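Week 3 notes: When the simulator says yes

Read these before the tutorial and bring your own copy of the Lenosura run log. It's a dull file. Read it anyway.

Last week we took the vendor view of simulation: cheap, safe, endlessly repeatable. This week is about a failure that all three of those virtues helped along. The case is the Ornolach pilot, where a pick-and-hold routine passed every simulated trial it was given and then dropped parts on the floor of a working cell.

The facts, as far as the incident report gives them. Woltilora wrote the routine and tested it in Lenosura. The test set was 2,000 simulated grasps and the pass rate was reported as 100 per cent. On the real arm, the routine ran for 15 shifts before someone stopped it. By then the log held 1,117 holds marked "secure", and the bin of damaged parts beside the cell told a different story. A part had also landed inside the guarded area while a fitter was reaching in to clear another one. The fitter wasn't hurt. The report calls this "a minor handling event", and I'd like you to be suspicious of that phrase.

What did "secure" mean? In the Lenosura setup, a hold was secure if the object was still attached to the hand at the end of the move. Attached, in the physics settings they used, meant that once both fingers touched the object it was fixed to the hand until the fingers were told to open. It couldn't slip. Friction was in the menu and had been left switched off to save time.

So the test asked whether the fingers had touched the part, and the report said the grip was reliable. Those are different claims. Keep them apart in your assignment, please - most of last year's class didn't.

Look at a hold in simulation with the grey caps on the wrist joint, the yellow object up between the fingers, and no table or floor anywhere behind it. From a still like this you can't tell a grip that relies on friction from one that's been glued by the software.

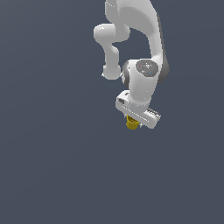 Krūmiņa's written comment on the draft report was that we were being too hard on the simulator, because the setting was documented and anyone at Woltilora could have looked it up. The fault, on this reading, lies with whoever signed the test plan, and a better checklist would have caught it.

I half agree. The setting was documented, on a page about rendering speed. But a checklist only catches what its author already thought to doubt, and the plan's author believed a hold was a hold. I'd want to know why 2,000 passes and no failures didn't worry anybody. A physical gripper with worn pads doesn't behave like that, and a test that can't fail hasn't tested much.

There's also the matter of the real log. The arm had no sensor that could tell a held part from a lost one. It wrote "secure" when the fingers closed to the commanded width, give or take a wide tolerance. The same assumption was carried across from the simulator to the floor, and the colour on the operator's screen stayed green.

Points to settle before the tutorial:

Find the line in the run log where contact becomes attachment. Note the time step.

Write down one test that the Ornolach routine would have failed in Lenosura with friction on. Say what you'd measure.

Decide whether the guard should have been interlocked with the hold signal, given what that signal was worth. The report recommends it. I'm not convinced, and I'll want your reasons either way.

Assignment 1 is due at 3 pm on the day of the tutorial. Late work goes through the faculty office.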